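*Last updated 2 December 2021*

# Brolden Hand Gripper: Frequently Asked Questions

### What do I get when I rent a set?

A set is two hand-held grippers, a charger, a spare set of finger pads, and a hard case. Each gripper has two fingers that open and close as you squeeze the handle, and a camera that looks out over the fingers. The camera records what the fingers are doing so the task can later be taught to a robot arm.

### Do I need a robot to use it?

No. You can record in any home or workplace. If you do own an arm, the Girnum wrist mount takes the same fingers and pads. It is sold separately.

### How long does the battery last?

Plan on 33 minutes of continuous recording per charge. The light on the handle turns amber when it's time to stop. Finish the fold or pick you are on, then close the session.

### Can it handle clothes and other soft items?

Yes. Clothing is the most common thing our customers record. The blue pads give a better hold on knits and fleece than bare plastic does. For thick or fuzzy fabric, set the fingers apart, press down lightly, and then squeeze. For thin cotton, start at an edge or a cuff.

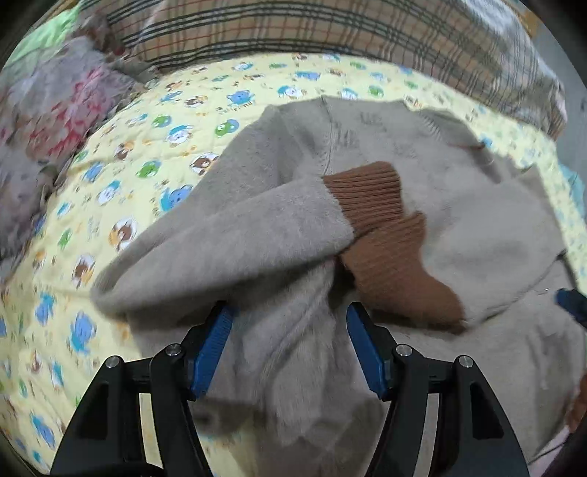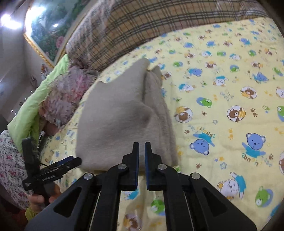
Silk and other slippery linings are harder. Try the soft pads from the spare set, and expect to repeat some grasps.

### Do I need to clear the room first?

No. Patterned bedding, piled blankets, and ordinary indoor lighting are all fine. Take down or cover anything with a name, an address, or a face you don't want recorded. Mirrors are the one thing we ask people to turn away or cover.

### Can two people record at the same time?

Yes, if each has a gripper. Start both from the same phone so the clocks match. Stay at arm's length from each other where you can.

### How many recordings do I need?

It depends on the task. For one garment type, Abugri (our processing service) asks for at least 800 short clips. The upload page shows how many have been accepted. Clips are rejected if the lens is covered or the fingers never close on anything.

### How do I clean the pads?

Wipe them with a damp cloth. Lint collects in the ridges when you work with sweaters, and a soft toothbrush gets it out. Don't use alcohol on the pads. It makes them stiff.

### What does it cost?

A set rents for $900 a month, with shipping both ways included. Abugri processing is billed per batch and quoted before you upload.

### What if something breaks?

Write to support with the serial number from the case lid. We answer within 24 hours on business days. Worn pads are free to replace. A cracked finger is covered once per rental.

### Do you ship outside the United States?

Not yet. Our Gilham warehouse will begin shipping to Canada in February. Orders can be placed now and won't be charged until the set leaves the building.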